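The hail got here before I did. I was still in the parking lot at work, digging for my keys, when my phone started buzzing with videos from Fotini, who lives two streets over from me and never misses weather. Her back deck was white. Her dog was barking at it like it owed him money.

I love this stuff. I know it wrecks cars and gardens (mine included, goodbye peas), but give me a good storm clip and I'll watch it eight times. Last February it was the freezing fog, and I still have all of that saved on a drive somewhere.

So this time I tried to do it properly. I had an old phone taped inside the kitchen window, shooting one picture every three seconds, and it ran until the battery gave out. I got 119 usable shots, and when you string them together the clouds come over the ridge like somebody pulling up a blanket. It's short! But it's so pretty.

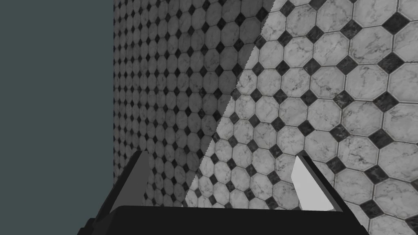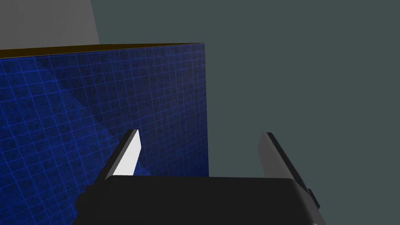 Sizwe, who has been doing time lapses a lot longer than I have, watched it and told me two things. First, lock the exposure, or the whole clip flickers every time the light changes. Mine flickers like crazy. Second, shoot way more than you think you need – he takes up to 200 before the rain even starts, just to have the calm part. I had no calm part. I had panic, then ice.

I also learned that painter's tape does not love a cold window. The view slides down a little bit at a time, so by the end you're mostly looking at my neighbor's fence.

There's more weather coming in behind this one, and I've ordered a cheap little clamp that I hope gets here first. If you were on the north side of town and caught the lightning, please send it to me – I missed every single bolt and I'm pretty sore about it.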